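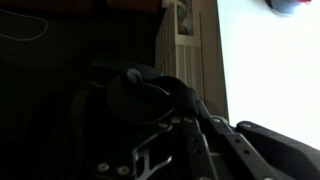 Round-head bolt

A round-head bolt is a threaded fastener whose head is circular when seen from above. It may be domed, flat-topped or cylindrical, and it is driven by a recess in the top or held from turning by a feature under the head. The name is used loosely. Sellers apply it to button heads, cap heads, cup heads and mushroom heads alike, and a buyer who orders by the word "round" alone has little idea what will arrive.

Shape and fit

A hexagonal head is gripped from the sides, so it needs space around it for a spanner. A round head with a recess is turned from above and can sit in a tighter spot, close to a neighbouring part or another bolt. It also has no corners to catch on sleeves and cables. The price is paid at the recess, where all the turning force goes through a small socket or slot. Sockets in low domed heads are shallow, and they wear out of shape if the key is a poor fit.

Cup-head bolts, often called coach bolts or carriage bolts, have a smooth dome and a square neck. The neck bites into timber and the nut is tightened from the other side. They are common on gates, sheds and benches.

Claims about strength

It is often said that round heads are weaker than hexagonal ones. As a general statement this is poorly founded. Strength depends on the material, the thread, the depth of the head and how the load is applied. Tall cylindrical heads are widely used in heavily loaded joints, while low button heads are usually meant for lighter work. The two are regularly confused in hobby guides.

The claim that a smooth head is "tamper-proof" deserves no more trust. A dome with no recess cannot easily be turned from outside, but it can be cut, drilled or ground off. The term "tamper-resistant" is also printed on packets of bolts whose matching key is sold on the next shelf.

Finish

Pale, silvery heads may be stainless steel, zinc-plated steel, nickel-plated steel or bare metal. Colour is a poor guide to which. A magnet test is repeated in many household manuals, but some stainless steels are magnetic and cold working can make others slightly so. Where dissimilar metals meet in damp conditions, one may corrode faster than the other, whatever the packet says about rust.

The Flerine trial

The most quoted comparison of head shapes in garden furniture comes from a leaflet issued by the retailer Hultevent and written by Borghild Hedlund. It reports that 2,000 bolts were fitted to benches in the town of Flerine and that round heads "outlasted all others". The leaflet does not say how many of the bolts were round, how tightly any of them were done up or what counted as a failure. Radomir Gashi, reviewing it for a trade newsletter in Visotport, noted that the round heads were stainless and the hexagonal ones were plated – a difference large enough to account for the result by itself. Hedlund's figures have not been published in full.

See also: coach bolt, machine screw, hex key, washer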